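Groloden Catalog -- Storage & Workroom
Skirnavov Cabinet

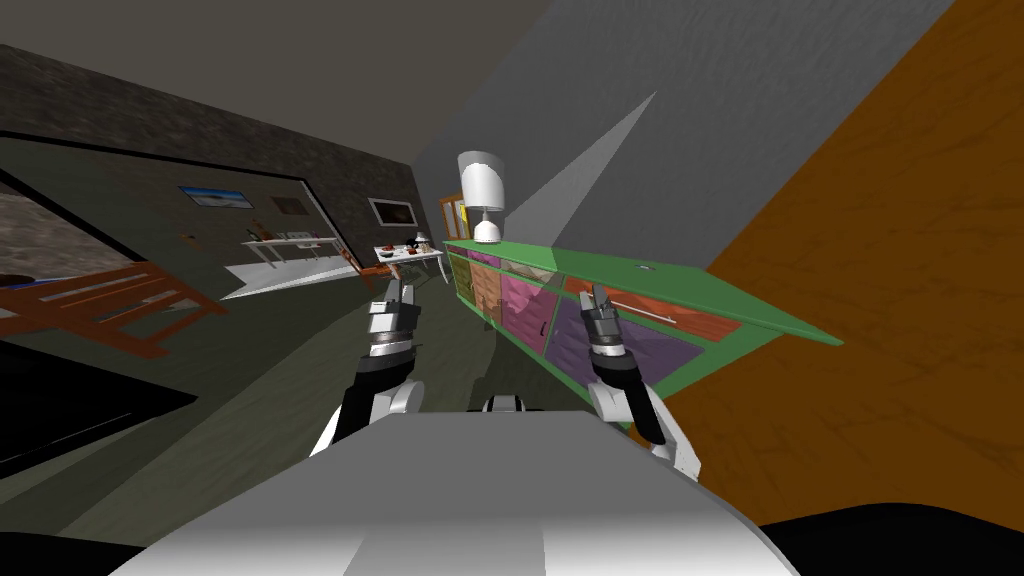
Issue 14, page 37

Back in stock from September. Same cabinet as last season, new hinges, slightly deeper bottom shelf. Ships flat. Allow an evening for assembly, two people if you can get them.

What it is
Tall two-door cabinet for workrooms, mud rooms, classrooms, garages that don't freeze. Powder-coated steel inside and out. Four shelves, all of them adjustable. Doors open full width so a storage bin goes straight in without tipping it. Lock is standard, two keys. Order a third key at the same time if you want one, we can't match the barrel later.

Colors
Moss, Chalk, Slate. Moss runs a little darker than the printed chip. Brick is discontinued -- a few doors left as spares, call before you order the rest of the cabinet around them.

Load
100 lb per shelf, spread evenly. That's for the shelf on all four clips. Paint cans at the bottom please. The top of the cabinet is not a shelf and we won't replace one that's been dished in by using it as one.

Feet and leveling
Four screw feet, in the small bag taped inside the left door. Don't lose the bag. Set the back feet first, then the front pair until the doors hang even. If the doors drift open its nearly always the front left foot. Wall strap included and it must be fitted, screw into a stud. Drywall anchors don't count.

Hinges
New this issue. The old pin hinge squeaked, we all know. The Jin hinge lifts off, so you can take the doors down to move the cabinet through a narrow hall. Retrofit kit fits cabinets with a serial number above 3,000. Lower than that, the holes are in a different place and you'll need to drill.

Cleaning
Damp cloth, dish soap. No scouring pads. Touch-up pen for Moss and Chalk only, Slate pen is on back order untill further notice.

Prices
Cabinet, any color: $159
Extra shelf with clips: see parts list
Jin hinge retrofit kit: see parts list
Third key: free with cabinet order, otherwise not available

Trade and school orders go through the Clidimcombe warehouse, ask for Despina Hoxha. She handles pallet quantities and the keyed-alike option (all cabinets on one key). Keyed-alike adds time. Warehouse phone is staffed until 4:30 in the afternoon, after that leave a message with your zip code.

Stock
1,367 cabinets in at Clidimcombe when this page was set, mostly Chalk. Moss goes first every year.

Delivery
Curbside only. Two cartons, the long one is the heavy one. Check the corners before you sign -- dented corner on the long carton usually means a bent side panel. Write it on the slip, we'll send the panel. No photos needed if it's on the slip.

Returns
Unassembled, in the cartons, all hardware. Assembled cabinets can't come back except for a fault.

Goes with
Skirnavov Low Cabinet, page 38. Same doors cut short, same lock. Casters for the low one only, do not put casters on the tall one.

Correction to last issue: the shelf clips are sold in fours. We printed pairs. Sorry to everyone who ordered double.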